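From: Faith Khaemba
To: skallell-tenants
Date: 25 July 2024
Subject: Re: Re: Cables on the floor, again

On Thursday morning Isance front desk wrote:

> Hi all,
> Quick reminder that leads are to be kept off the floorboards in
> all shared areas. Anything left lying about by Friday will be
> coiled up and put in the lost property tub.
> Also, could whoever has the 100 cable ties please bring back
> the remainder.

I have the cable ties. There are 72 left and I'm not sorry about the other 28, they're under the Jistov desks doing good work.

On the leads: happy to tidy, but please don't coil up anything with a white plug on it until you've asked who's on the other end. Last January somebody tidied my monitor lead into the tub and I spent a morning pressing the power button like a lab rat. The tub itself has become a sort of museum. I went through it at lunch and found chargers for phones I'd forgotten people owned – plus one kettle base, no kettle.

My proposal is that we label both ends. Masking tape will do, name and desk, in handwriting a stranger could read (you know who you are, row by the brick wall).

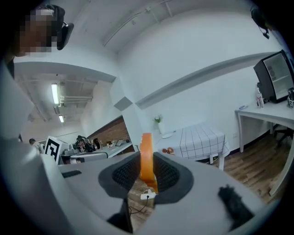

The thin black ones are the worst for going missing against the boards, so start with those. I'd also like the long desks done in one go, which means clearing the small stuff off them first. Mugs especially.

I can do Friday from ten. Bring your own tape, I'm only minding the ties.

Faith
Khaemba Drafting, unit 23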